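Been reading through the old minute books of the Vododwood chapel this month, the one my grandmother's family belonged to. A few notes on how it got started, for anyone who asked after my last posts.

1/ There was no Vododwood chapel before the quarrel over the harmonium. Until then everybody in the village walked to Clukeck on a Sunday morning, two miles and a hill, and back again in time to see to the animals.

2/ The Clukeck chapel had plain singing, no instrument. A family called Nic Giolla offered to pay for a harmonium. The elders met four times about it. The first three sets of minutes are short. The last one runs to nine pages and the handwriting changes halfway through.

3/ The elders said no. The reason written down is that an instrument "would lead where the voice should lead." The Nic Giollas took their offer home with them, and several households from the Vododwood side went along.

4/ They met in a barn for the first two winters. The rent was paid in hay. I found the page for it, a line each quarter, always in the same brown ink.

5/ Someone asked whether the harmonium came to the barn. It did. It was kept under a horse blanket and a woman walked over from the mill to play it. Her name isn't given anywhere in the first book. She is "our sister at the instrument" all the way through.

6/ Wendy Hartley, who has the registers for the whole circuit, thinks she can find her in the baptisms. I'll post it if she does.

7/ Building fund opens in March with a list of pledges. Most are very small. One man promised a day's carting for every month the work lasted and they wrote it in with the cash, same column, which made the adding up hard for whoever came after. I had to do it three times.

8/ By the end of the first year they had 491 in hand and the builder wanted 1,290. They borrowed the rest from a corn merchant who belonged to a different denomination altogether. The Clukeck elders wrote to say they were sorry to hear it. The letter is pasted inside the back cover.

9/ The land is a longer story. The deed says the chapel may stand "so long as worship is held there at least monthly." That clause came up again when the numbers dropped, and for a while one old couple and a visiting preacher kept the building legal between them.

10/ On the numbers. The anniversary booklet says some 1,000 people came to the opening service. I don't believe it. The room holds a couple of hundred if the children sit on the steps. The booklet was written long after and I think a figure for the whole season got copied down as one day. The minute book only says "well attended, and dry."

11/ The first preacher lasted eight months. He wanted the seats free and the trustees wanted them rented, to pay the corn merchant. He left, the seats were rented, and then the cheapest row was made free as a kind of apology. It stayed that way until rents were dropped for everyone.

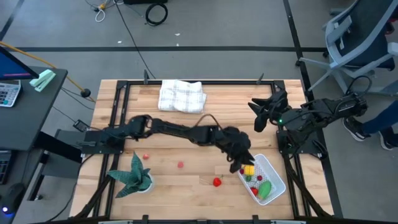
12/ The two chapels didn't speak officially for a generation. People married across the line the whole time, of course. My own family has one from each side, and the wedding was held in a third place so that neither minister had to be turned down.

13/ What brought them back together was a roof. Clukeck lost a good part of theirs in a storm and Vododwood offered the use of the building. The offer is one sentence long. The reply thanks them and asks, politely, that the harmonium be kept closed during the Clukeck service.

14/ It was kept closed for six weeks. In the seventh week the minutes say "opened by request." They don't say whose request. I've gone back over the Clukeck book for the same dates and there is nothing there — just the hymn numbers and the collection.

15/ Correction to something I posted before: I said the two formally joined under the Trulledeo circuit in one go. Sinéad Ní Bhriain sent me a copy of the circuit plan and it was done in stages. Shared preachers first, then a shared Sunday school, then the property. Vododwood held out longest on the property, because of that deed.

16/ The second minute book has water damage from the middle on, so the next part will be slower. I can read most of the names but few of the sums. If anybody has family papers from the Vododwood side, letters especially, please message me. Copies are fine, I don't need the originals.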